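Zumari Ballroom, who remembers it?

slanina78
Trying to work out when the Zumari stopped doing live bands and went over to records. My mum reckons she saw a band there in December and by the next winter it was all DJs. Anyone?

daltano_kid
Later than that I think. We were still getting bands at the Zumari when I started my apprenticeship. Cover bands mostly, terrible sound, sticky carpet, loved it

oldtramline
Nah you're thinking of the Nilumov, up the hill. Zumari had the sprung floor and the coloured lights. Nilumov had the carpet.

daltano_kid
I know which one I threw up outside of mate

oldtramline
Fair enough. Still the Nilumov though. Zumari capacity was 717, it was painted on a board by the cloakroom. Nilumov would of been lucky to fit 200.

slanina78
The board! Mum mentioned that. She's got a ticket stub too, number 124, no year on it of course. Will go through her shoeboxes tonight and see if theres a programme.
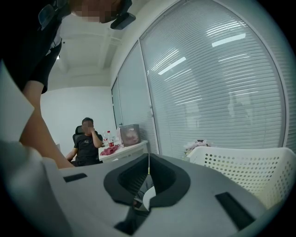 Small office, white walls

pinkcordial
Went there every week with my sister and the carpet was in the BAR, the sprung floor was the main room. So you're both right. Bands upstairs, records downstairs, same night, for a good while. Never a clean switch.

oldtramline
Don't remember any upstairs

pinkcordial
Stairs behind the cloakroom. You had to pay extra, maybe thats why

daltano_kid
lol

slanina78
That would explain mum's stub, it's a different colour to the ones my uncle kept. Did upstairs have its own tickets?

pinkcordial
Yep, green for up. Downstairs was a stamp on the hand by the end, took days to scrub off and my boss always noticed

slanina78
Hers is green!! Ok will ring her after tea and ask about the stairs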